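The Long Second Half: Inside the Flollari Women's Handball League
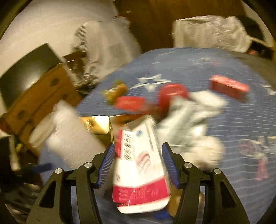

Page last updated: February

When the Bautista club took the floor for its opening match of the season, the bench held two substitutes and a goalkeeper with a taped thumb. Bautista lost by nine goals. By the winter break the same club stood second in the Flollari Women's Handball League, and its Friday home games had become the best attended in the competition.

The change in fortune owes a good deal to Isauro Serrano, who was appointed head coach in the summer after six seasons with the junior program. Serrano inherited a squad that had lost its leading scorer and both of its regular wings. He recruited from within. Five of the players now in the senior squad were coached by him as teenagers, and two of them had stopped playing altogether before he telephoned them.

"I did not ask them to promise me a season," Serrano said. "I asked them to come to training until the clocks changed and then tell me what they thought."

All five stayed.

A league built on short distances

The Flollari league was founded as a regional competition for clubs that could not meet the travel costs of the national divisions. Its 12 member clubs lie within a single valley and the plain to the south of it. The longest away trip, from Hollira to Lurninis, can be made by bus in an afternoon, with the visiting team home before midnight.

That arrangement has shaped the way the game is played here. Squads train together three evenings a week and meet the same opponents two or three times a year, often with former teammates on the other side. Coaches prepare in detail. Defensive systems that might surprise a stranger are familiar to everyone by the second round, and matches tend to be decided late, by fitness and by goalkeeping.

Lurninis, champions in four of the past five seasons, have understood this better than most. Their 6-0 defense is the most patient in the league. They concede possession without anxiety, force the long shot, and trust the goalkeeper to deal with it. Over the last decade they have seldom led by more than three goals at halftime, and they have seldom needed to.

The goalkeeper in question is Jozefína Hudec, who joined the club from its second team and has been first choice ever since. She is not especially tall for the position. Her reputation rests on her reading of the shooter's hip and on her distribution, which turns a save into a counterattack before the opposing wings have recovered. In the first half of the current season, Lurninis scored more goals directly from her throws than from seven-meter penalties.

Hudec attributes the skill to a lack of alternatives. The second team trained in a school gymnasium with a low ceiling, where a lofted pass would strike the beams. She learned to throw flat and hard, and kept the habit when she moved to the larger hall.

The match in Hollira

The two clubs met in the league cup semifinal at the neutral hall in Hollira, before a crowd of 1148, a record for the competition. Bautista began with an aggressive 5-1 formation, with left back Serrano's youngest starter pushed high to disturb the Lurninis playmaker. The plan worked for most of the first period. Bautista led by four at the interval and had conceded only nine goals.

Lurninis did not change formation. They changed the pace. After the restart they shortened their attacks, sent the pivot to the opposite side, and began to substitute two players between attack and defense. Bautista's advanced defender was called upon to cover more ground with each possession, and by the middle of the half she was a step late.

The scores were level with six minutes remaining. A two-minute suspension against Bautista gave Lurninis the lead for the first time, and Hudec then saved twice from the left wing, the second time with an outstretched foot. Her throw from that save found the right wing alone. Lurninis won by two.

Serrano declined to criticize the suspension when asked about it afterward. He spoke instead about the ten minutes that preceded it, in which his side had taken five shots from beyond nine meters. His players, he said, had been tired and had chosen the shot that required the least running.

What remains of the season

The league now enters its final round with Lurninis three points clear. Bautista must travel to their rivals on the penultimate weekend and will probably need to win there. The club has added a third conditioning session to its weekly schedule, and Serrano has begun to use a deeper defense in the closing stages of matches, with encouraging results against weaker opposition.

Behind the leaders, Hollira have been the most improved side. Their young center back ranks third among the league's scorers and has attracted interest from clubs in the national second division. At the other end of the table, three teams are separated by a single point, and the two lowest will face a playoff against the winners of the district groups.

Ticket demand for the return match has led Lurninis to open the upper gallery of their hall, which adds up to 30 seats on each side. Hudec has said she would prefer the gallery behind her goal to be filled with home supporters in the second half. The allocation of places will be settled by the two clubs before the fixture.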